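Wrist cable checks before a run - how strict are you lot?
Forum: Cell setup and good practice

nimal_a
Posted Sunday, 8.40 am

Morning all. We're writing our own house rules for the arm and I've been handed the bit on pre-run checks. I've got a draft but I'd like it pulled apart by people who do this all day. Wrist and the bench area we work in:
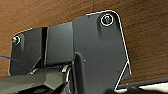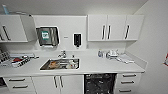 So my draft says: look at the wrist cable along its whole visible length, put a driver on every housing screw, clear the worktop inside the reach line, then one slow pass with a hand on the stop. Every 200 cycles you do the lot again. Piyumi thinks that's over the top and wants it once a shift. What do you do?

rajitha_b
Once a shift is fine for the screws, not for the cable. We had a Sestau arm that went 77 cycles after a clean check and then started dropping out whenever the wrist rolled past halfway. Took me two days to find it (I blamed the software, obviously).

Prodevis_Piyumi
I'm the Piyumi in question, hello! My problem is the driver on every screw. If you nip them up every 200 cycles somebody will strip one by Christmas. Paint a line across the head and look at the line. Tool comes out only if the line has moved.

nimal_a
OK, I do like the paint line. Stealing that.

LakmalAbey
Torque driver, set low, and it won't strip. I don't trust paint, it chips and then you're arguing over what you're looking at. We log ours in Sikder and the last full count was 2,613 cycles with no loose fixings.

Prodevis_Piyumi
Yes but you've got a torque driver. We have a drawer of hex keys and one of them is bent.

nazmab
Can I be a pain about the worktop bit? "Clear the worktop" is too vague to be a rule. We had exactly that wording and people just shoved everything to the far end of the counter. Say what's allowed to stay out and where it lives. And put the sink in it as well - we don't let the arm work over a basin unless it's been emptied first, full stop.

rajitha_b
Agree with Nazma on the list. Not so sure about the sink. If the job is washing up then there's going to be stuff in the basin, that's the job.

nazmab
Then write a separate rule for that job, with its own speed limit. Ours is 300 mm a second in the open and a good bit less near anything with a rim.

LakmalAbey
Does Valtolex still do that laminated check card? Ours fell behind a cupboard.

nimal_a
No idea, I'll ask. Right, version two: cable every 200, paint lines once a shift, named list for the worktop, sink jobs get their own page. Lakmal, what do you set the torque driver to?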